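件名: Re: [haugland-ml 1679] 2枚組の再発盤について

MLのみなさま

横から失礼します。ふだんは読むだけですが、Hauglandの再発盤の話が出ていたので、手元の旧盤と聴き比べた結果を書いておきます。長くなりますので、興味のない方は読み飛ばしてください。

> 2025年7月22日(火)の投稿より
>
> 先週、Hauglandの「Grurnau」の再発盤が届きました。
> 2枚組で、1枚目が本編、2枚目が未発表のデモとライブです。
> 本編の音は旧盤よりかなり大きくなっていて、最初の曲から
> 低音が前に出ています。個人的には迫力が増してよいと
> 思いましたが、静かな曲では少し疲れる気もします。
> 旧盤をお持ちの方、比べてみてどうでしょうか。
> それと、B面1曲目の頭に入っていたはずのカウントが
> 聞こえないのですが、こちらの盤だけでしょうか。
> 2枚目はまだ通して聴いていません。
> 買う価値があるかどうか、迷っている知人に聞かれて
> 返事に困っています。

まずカウントの件から。うちの再発盤にも入っていません。旧盤のLPではB面の針を落としてすぐ、スティックの音が四つ入ってから曲が始まります。再発盤では四つ目の余韻がかすかに残っていて、そこからいきなりギターが入ります。曲の開始点をつめたときに切れたものと思います。盤の個体差ではなさそうです。

最初のCD化のときはどうだったか気になって棚から出してみたところ、CDにはカウントが四つとも入っていました。ただしCDでは前の曲の終わりのトラックに含まれていて、B面1曲目だけを選んで再生すると聞こえません。今回の作業でCDと同じ区切り位置を使い、曲間をLPに合わせて作り直したときに落ちたのではないか、というのが私の推測です。根拠はそれ以上ありません。

音量については、おっしゃるとおり大きいです。旧盤のLPとCD、再発盤の三つを、アンプのつまみを動かして同じくらいの大きさにそろえてから聴きました。耳で合わせただけなので厳密なものではありません。

そろえて聴くと、低音が増えたという印象はだいぶ薄れます。A面1曲目のベースは旧LPでも同じくらい出ていて、違うのはむしろ中域です。再発盤は歌が一歩前にいて、その分だけ左右のギターが引っ込んで聞こえます。旧LPでは右のギターが二回目のサビで細かいフレーズを弾いているのがはっきり分かりますが、再発盤だと意識して追わないと埋もれます。あのフレーズが好きな者としては残念でした。

逆によくなったと思うのはドラムです。旧CDはシンバルがざらついて、大きな音で聴くのがつらい録音でした。再発盤ではそこがおとなしくなっています。特にA面3曲目の後半、ライドを叩き続けるところは、三つの中で再発盤がいちばん聴きやすいです。

静かな曲で疲れるという点は、私も同じように感じました。B面の3曲目は本来、歌とオルガンだけの小さな音で始まり、最後の一分で全員が入ってくる曲です。再発盤では出だしからすでに音が大きく、最後に全員が入っても音の大きさがあまり変わりません。旧LPではここで思わず姿勢を直すくらいの差があります。この曲だけは旧LPをとります。

再生環境も書いておきます。プレーヤーは古い国産のベルトドライブで、カートリッジは去年替えました。アンプとスピーカーは十年以上同じものです。聴く位置はソファの真ん中に固定しました。ヘッドホンでも確認しましたが、印象は変わっていません。ヘッドホンのほうが、歌が前に出ている感じは強くなります。

次に2枚目です。私は三回通して聴きました。

前半はデモが六曲。うち二曲は、以前Bramixから出た編集盤の「Zaltlow」に入っていたものと同じ演奏です。解説には未発表とだけ書いてありますが、聴き比べると歌の言い直しの位置まで同じですから、間違いないと思います。ただ「Zaltlow」のほうは最後がフェードアウトで、今回は演奏が止まるところまで入っています。止まったあとに誰かが何か言っていますが、聞き取れませんでした。分かる方がいたら教えてください。

残りの四曲は私も初めて聴きました。表題曲のデモは本編よりずっと遅く、歌詞も二番が丸ごと違います。完成版の歌詞は夏の港の話ですが、デモでは冬に家の中で誰かを待っている歌です。メロディーの上がり下がりは同じなのに、遅くして歌詞が変わるだけでまったく別の曲に聞こえました。今回の盤で一曲選べと言われたら、これを選びます。

後半のライブは五曲です。

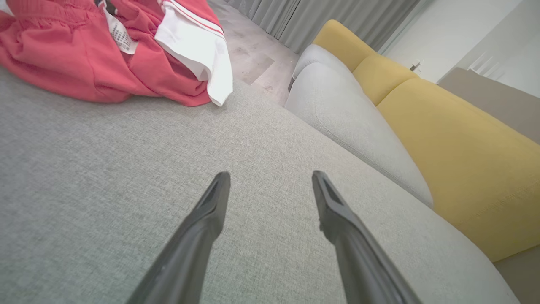 録音の状態は正直なところよくありません。客席で録った音だと思います。一曲目と二曲目は歌が遠く、三曲目の途中で急に音が近くなります。マイクの位置を変えたのか、別の録音につないだのかは分かりません。解説には五月の公演とだけあって、会場名がありません。曲順からすると「Grurnau」発売直後の巡業のはずですが、その時期は同じ月に何か所か回っているので、これだけでは決められません。

演奏そのものはよいです。この時期はまだキーボードの人が正式に加わっておらず、オルガンのパートをギターで置きかえています。四曲目の間奏がそれで、音数が少ない分、ベースがよく動いているのが聞こえます。アルバムを先に聴いて育った人間には物足りないかもしれませんが、私はこの編成の音がもっと残っていればよかったのにと思いました。

拍手の入り方を聴くと、曲と曲の間はかなり切ってあります。五曲で一続きに聞こえるように編集されていますが、二曲目と三曲目の間で客席のざわめきの質が変わるので、そこは別の日かもしれません。さきほどの音が近くなる件とは場所が違うため、つなぎ目が二つあることになります。

盤の作りについても少し。ジャケットは旧盤と比べて全体に青みが強く、帯を外すと文字の位置がほんの少し上にずれています。内袋は紙で、取り出すときに細かい紙の粉がつきました。私は手持ちの袋に入れ替えています。盤の反りはなく、1枚目のA面に小さなプチ音が一か所ありましたが、クリーニングしたら消えました。レーベル面の曲目表記は、B面の2曲目と3曲目の順が逆になっています。実際に入っている順は旧盤と同じです。

解説は八ページで、半分が当時の雑誌記事の再録、残りが書き下ろしです。再録のほうは昔このMLで話題になった記事ですから、古くからの方はお読みになっていると思います。書き下ろしは録音時の話が中心で、オルガンを一晩だけ借りて全曲分をまとめて録ったという話は初めて知りました。B面3曲目のオルガンだけ調子が少し高いのは前から不思議でしたが、これと関係があるのかどうかまでは書いてありません。

限定1205部とのことで、うちのは番号が手書きで入っています。番号のない盤も見かけたという話を別の掲示板で読みました。お持ちの方、番号の有無を教えていただけると助かります。番号なしが後から追加で作られたものなら、カウントが直っている可能性もあるかと思います。

お知り合いへの返事ですが、私なら次のように答えます。旧LPを状態よく持っていて、本編だけが目当てなら急ぐ必要はありません。旧CDしか持っていないなら、シンバルの件だけでも買いかえてよいと思います。「Zaltlow」を持っている人にとっては、新しいのはデモ四曲とライブ五曲です。表題曲のデモにどれだけ払えるかで決まります。まだ何も持っていない人には、今いちばん手に入れやすいのがこの盤ですから、これで聴き始めて構わないでしょう。ただB面3曲目だけは、どこかで旧LPを聴く機会を作ってほしいです。

ついでにもう一点、質問させてください。旧LPには、A面の送り溝の近くに刻まれた文字が二種類あると聞いたことがあります。うちのは末尾が「2」です。末尾が「1」の盤をお持ちの方で、B面の頭のカウントの聞こえ方が違うという方はいらっしゃいますか。「1」のほうは四つのうち最初の一つが欠けているという話を読んだ覚えがあるのですが、どこで読んだのか思い出せず、過去ログを検索しても見つかりませんでした。

配信版についてはまだ確認できていません。新しい音源に差しかわったのか、旧CDのままなのか、B面1曲目の音量を聴けばすぐ分かるはずです。利用されている方の報告をお待ちしています。

次は、デモ版の表題曲の二番の歌詞を聞き取って投稿するつもりです。二か所ほど自信のないところがあるので、そのときはお知恵を貸してください。

以上です。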